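Print this thread | E-mail this thread

Wrist camera kit for parallel grippers: worth the price over a bracket and a webcam?

torham_bench
Has anyone here run the Skidine wrist kit for longer than a demo? The quote from Ackah is for 3 kits at 500 each, which includes the mount, the camera module, one cable and the calibration software. Our arms already have an overhead camera. The work is picking and placing on furniture and tabletops at mixed heights, so the overhead view loses the contact point whenever the arm leans over it.

My questions are mount stiffness, how much of the view the hand itself takes up, and whether the calibration survives a camera being removed and refitted.

kpodo_a
We have had it on two arms since May. Stiffness is fine. The mount clamps on the wrist side, and I have not been able to measure any flex at our speeds. Remount repeatability is poor. Take the camera off and you recalibrate, whatever the data sheet implies. It takes me 6 minutes with the supplied board.

The hand takes up a lot of the view. If your model or your operator needs context beyond the immediate contact area, keep the overhead camera.

J. Daly
I would put the last point more strongly. At that price I expect a choice of standoff lengths, and the kit has one. Our own printed bracket with a generic module cost a fraction and sits farther back. The view is wider and the fingers are in focus.

kpodo_a
Farther back also means it hits things. We had a long bracket before this and it caught on shelf edges. The short standoff is the reason I bought the kit.

J. Daly
Depends on the cell. Ours is open on all sides and the bracket has never touched anything.

ekua_l
Can somebody post raw views? The brochure only has renders.

fiifi_q
Two from our trial, same site. No cropping or correction on either.

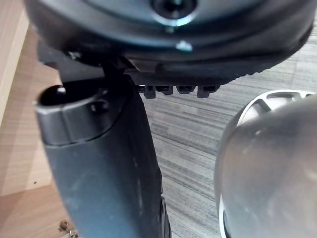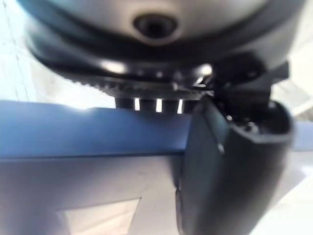 Both have the wrist across the top and a lot of hardware close to the lens. In the second, the finger on the right is well out of focus. Weigh that against the price as you like. I can still work with the area to the left of it.

torham_bench
Does the kit need its own controller, or will it run from the arm's existing PC?

fiifi_q
It runs from the existing PC over one USB port. The separate controller in the catalog is only needed if you want hardware triggering.

torham_bench
Good, that takes a line off the quote.

J. Daly
Those views are what I was describing. The near parts are too close for the lens. A module with manual focus would let you pick the distance you care about. The Skidine lens is glued at the factory. I asked support and was told refocusing voids the warranty.

fiifi_q
Correct, it is glued. I would prefer a locking ring. On the other side, our old manual lenses drifted with vibration and we spent more time checking focus than we ever spent on this kit. I logged 267 pick attempts over the trial and did not touch the optics once. I am not claiming anything about success rate from that, as we changed two other things in the same period.

ekua_l
What about exposure? Bright backgrounds behind a dark hand are the usual problem.

fiifi_q
Auto exposure by default. You can lock it in the settings tool, and I recommend it if your lighting is constant. The second view has a washed-out patch at upper left. The metering region can be moved, but the tool resets it after a firmware update, so write your values down.

kpodo_a
Confirmed on the reset. I reported it and got a ticket number and no date.

J. Daly
So: fixed focus, one standoff, settings that reset. I would buy one kit and compare it with a printed bracket before signing for the rest.

kpodo_a
One kit is sensible. I would still expect the kit to win in a cramped cell. Ask Ackah about the cable too. The supplied one is stiff, and ours pulled at the connector until we added a strain relief clip at the elbow.

torham_bench
Ordering one. Ackah will hold the unit price on the other two if I confirm by the end of the quarter. I will run it on the low-shelf task first, where the overhead camera is weakest, and post the calibration numbers before and after a remount.

ekua_l
Please include the board distance with those. Numbers without it are hard to compare.

torham_bench
Will do.

Contact the moderators | Copyright Vastarberg Automation Forum | Back to top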